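# Rules for Robots That Share a Room

Robots that pick things up have rules, just as bike riders and swimmers do. Grown-ups write most of the rules down before the robot moves at all.

**Rule 1: Go slow near people.** At the Pudero workshop, a robot arm may move no faster than 200 millimeters each second when someone is close by. A snail is slower, but you could easily step out of the way.

**Rule 2: Have a stop button.** It is big and red. Anyone may press it, even a visitor.

**Rule 3: Line up first, then grip.** A robot's two fingers should be open and on both sides of a thing before they close. If they close too soon, they can crack glass or bend a corner.

**Rule 4: Practice on a computer.** A robot can try a job 100 times in a computer-made room, and no real picture frame gets broken. The one in this practice room lies flat on a dark floor, with its middle showing between two open fingers.

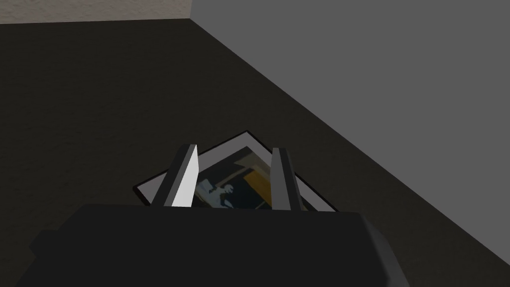
Senga McIver says she would add one more rule: if the robot isn't sure where the edges are, it should wait and ask a person. Pudero put that on its list in June as Rule 5.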